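3rd October, gripper project, club night

Lock and keys again. Finn wants 201 clean grabs before the Curkstead meet and we're at nearly half, so I just kept going with it until my wrist gave up. Lionel logged, I squeezed. The cylinder is round and slick and the keys drag behind it like a tail – grab it too far forward and the whole bunch swings the thing right out of the pads.

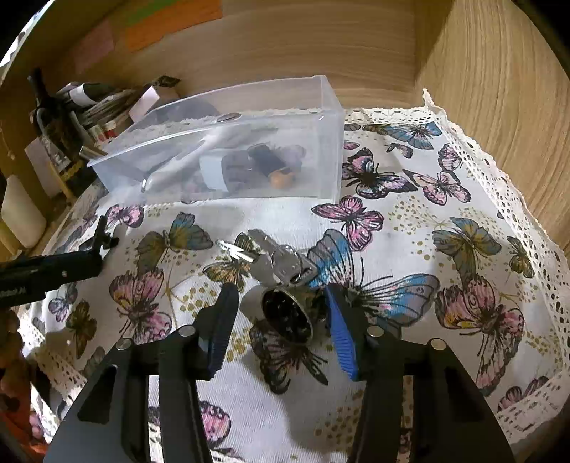

Best results so far came from going in slow and closing late. Henrike thinks we should come in from the key side instead, and I said fine, 8 tries each way and we compare on Thursday. I'm betting on my way!

Screws on my left jaw worked loose again, second time since July. Tightened them, no threadlocker left. Ask Ottmar if he has any.

Still to do: rename the files from tonight (392 is in there twice, my fault).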